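Speaker notes: Running a shared kitchen on a tight rota
Hadiza Onyeka, Pluscombe Food Hall
Monday session, room 5, 40 minutes including questions

Slide 1. Title
Say who I am. I manage bookings at Pluscombe and before that I did the same job at Kemeys. Ask who in the room rents out a kitchen and who rents one. Wait for hands.

Slide 2. What we had
One kitchen, bookings on a paper diary by the door. Bakers wanted the early hours, caterers wanted all of Friday, and the jam people wanted the hob when the caterers had it. Most complaints were about the same two things: late finishes and dirty sinks. Read out the note left on the fridge (keep it short, it gets a laugh but it eats time).

Slide 3. Slots
We moved to fixed slots with 60 minutes between them. The gap belongs to the kitchen. The person leaving cleans in their own slot, and the gap is for drying floors, emptying bins and the odd delivery. People said they were paying for dead time. Explain that we put the hourly rate down a little when we brought it in and that most of them stayed.

Slide 4. Storage
Each hirer gets one shelf in the fridge and one dry shelf. Labels need a name and a date. Unlabelled food goes at the end of the week. Mention the Stendau kitchen, which charges by the crate. It works for them as they have a cold room. We don't.

Slide 5. Allergens
Slow down here. Flour in the air is the hard one. We book nut-free and gluten-free work first thing, after the deep clean, and never straight after the bakers. Hand round the laminated sheet. Ask for it back.

Slide 6. Worktops
Three points:
Clear means clear at handover, including chargers and leads.
Wood needs oiling and won't forgive standing water. Mirkavden changed to steel and like it, but it's noisy.
Hot trays go on the rack. 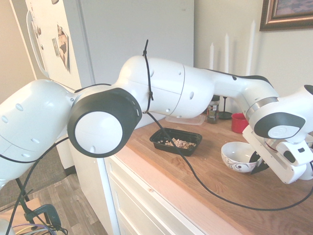
Slide 6: Wooden countertop, kitchen area.

Slide 7. Money
We took 157 bookings over the season that ended in September. Deposit is held until the checklist is signed. Show the checklist. Don't read it out. If someone asks about insurance, hirers bring their own and we keep a copy.

Slide 8. What I'd change
Start the deposit from day one. Put the bin rules in the hire agreement. Have a second set of keys cut before you need them.

Questions
Likely ones: pets, children in the kitchen, gas safety checks, overnight hire (we don't do it). If it runs over, move to the foyer, the next speaker needs the room to set up. Spare checklists are in the blue folder.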